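Hard water and the shared kitchens: what we measured and what changes

Members at the Keogh and Branon sites will have noticed the notices on the hot water boilers since November. Several asked for the detail, so it is set out in full in this issue. It covers scale only. Drinking water safety was tested separately and is not in question.

The supply to both buildings is hard. Hard water carries dissolved calcium and magnesium, mostly as bicarbonates picked up from chalk and limestone. When the water is heated, the calcium bicarbonate breaks down, carbon dioxide is driven off and calcium carbonate comes out as a solid. Some of it floats as the thin film people see on tea. The rest settles on the hottest surface available, usually the heating element.

Scale conducts heat poorly. An element with a coating on it has to run hotter to get the same heat into the water, and the coating grows faster as the surface temperature rises. Left alone, the element overheats and the cut-out trips. That was the fault on the Keogh boiler, and it had been reset by hand more than once before anybody wrote it down. Please write it down. The log sheet is inside the cupboard door.

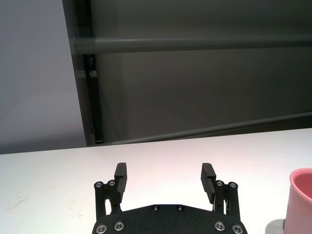 The second effect is on flow. Scale flakes off the element when it cools and travels to the outlet tap, where it lodges under the seat. A tap that drips after closing has usually caught a flake. Forcing the lever makes a groove in the washer, and then the washer has to be replaced as well. Open the tap fully for a few seconds, close it gently, and report it if it still drips.

Three treatments were considered. The first was an ion exchange softener on the incoming main, which swaps calcium and magnesium for sodium. It works well and protects everything downstream, but it needs salt, a drain connection and an unsoftened branch for the drinking taps. There is no room for the second branch at Branon without opening a wall. The second was a magnetic conditioner clamped to the pipe. Published results for these are mixed and we could not find a way of checking one in our own pipework, so it was dropped. The third was a cartridge filter at each boiler, with regular descaling to deal with what gets past it.

We have gone with the third. The cartridges are the Tratari type, fitted by Lasimo, who already service the boilers. Each one is rated by volume – the life shortens as the hardness rises – so the change interval has been set for our supply and not copied from the box. At Branon it is 12 weeks. At Keogh, where the boiler is used more heavily, it is 8.

Descaling will be done on the same visit as the cartridge change. The agent is citric acid, made up in warm water and left in the tank for 30 minutes before two full rinses. It should not be made up with boiling water, as hot concentrated citric acid can form calcium citrate, which is harder to shift than the scale it replaced. Vinegar is cheaper but the smell stays in the tank, and members at Keogh complained for days the last time it was used.

Kettles are outside the service contract. The same method applies: citric acid, warm water, 30 minutes, rinse twice. Do not scrape the base with a knife. Unplug the kettle first and keep the electrical connection at the bottom dry.

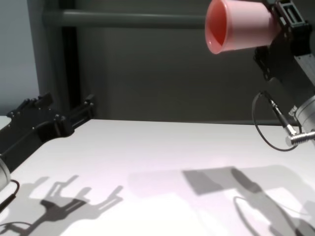 One reader at Branon wrote in to ask whether all this was worth the money, given that the old urn ran for years on nothing but an occasional dose of vinegar. The same letter pointed out that the urn was drained every evening, whereas the boiler stays hot all day and all night, and suggested putting it on a timer before spending anything on filters.

The timer is a fair point and one has been ordered for each site. Scale forms whenever fresh water is heated, so the gain will depend on how much the boiler draws in to replace steam and leaks overnight. It will cut the standing heat loss in any case. The cartridges stay for now, and the log sheets will be compared after the second change at Keogh.

Boilers will be out of use for 2 hours on each service visit. Dates will be posted on the cupboard doors.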